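Home Kitchen Closets Garage Essays About Search

In Praise of the Odds-and-Ends Bin

I have been told, kindly and more than once, that I should sort my odds-and-ends bin. It lives on the bottom shelf in the back hall of our house in Dresthorpe, it is gray and deep and ugly, and into it goes every small thing that has no other place to be. A single hinge. The cap of something. A toy block that outlasted the rest of its set. My family calls it the Dogbe, after the moving company whose sticker was on the first one we had, and if you ask anyone in the house where something is, the answer is nearly always, "Did you look in the Dogbe?"

I want to say a few words on its behalf, because I think bins like mine have had a hard time of it lately. The fashion is all for little compartments. My sister-in-law gave me a Prorkier drawer system for my birthday, and it is a lovely thing, with 41 tiny drawers and a slot on the front of each one for a label. I was touched, and I sat down that same evening with a cup of tea and a pen and filled in 38 of the labels before I ran out of ideas. Picture hooks. Fuses. Buttons (shirt). Buttons (coat). It was one of the happiest evenings of the winter, if I'm being fair to it.

And then, over the next few months, I found out what it is like to live with it. To put away one picture hook I had to read my own handwriting up and down the rows until I found the right drawer, and more often than not I had an armful of laundry at the time. So the hook went on top of the drawers. Then a key went next to the hook, and a roll of tape next to the key, and by June there was a heap on top of that beautiful cabinet that was the Dogbe all over again, only with no walls to hold it in.

That, to my mind, is the great kindness of a bin. It asks nothing of you at the moment you are busiest. You are on your way somewhere, you have a small object in your hand, and you let go of it. The work of sorting is still there, of course, but it waits until you actually need something, and a good half of the things in there you will never need, so you have saved yourself the trouble of finding them a home.

People say, well, but how do you ever find anything? You rummage! I don't think rummaging deserves its bad name. It takes me a minute or so, crouched in the hall with the light on, and while I am looking for the one thing I get to visit all the others. I remember that we own a bicycle bell. I come across the little brass foot from my grandmother's lamp and think about gluing it back on, and don't, and am glad to have seen it anyway.

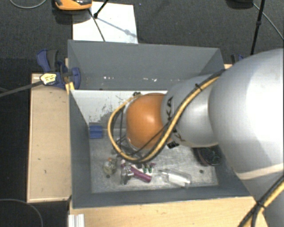

There are rules, mind you, or at least I have arrived at some. The bin should be deep enough that things don't jump out and shallow enough that you can touch the bottom without putting your shoulder in. I had a tall Drusix tub for a while, sold for garden tools, and anything that sank in it was gone until we tipped the whole lot out on a bedsheet. Nothing sharp goes in, and nothing that leaks, and no batteries, which have a jar of their own by the back door. And I like hard, plain sides. A fabric basket looks much nicer on a shelf, I'll grant you, but it sags, and small screws work their way down into the seams and stay there. A bin that can be scratched and scuffed for years without anyone minding is the right bin for the job.

I do empty it, too. Every spring I carry it to the kitchen table and go through it with whoever is around, and we make a pile to keep and a pile to give away and a pile that makes us laugh. The keeping pile goes straight back in. Last time my youngest asked why we bothered if so much of it was going right back where it came from, and I said it was like turning the compost, and she gave me a look.

As for the 41 little drawers, I have kept them and I am fond of them. Three are in steady use - fuses, stamps and birthday candles - and those I can find in the dark. The rest I am leaving empty for now, labels and all, in case I turn into a different sort of person after the holidays.

3 comments 38 shares

Contact | Copyright The Back Hall | Back to top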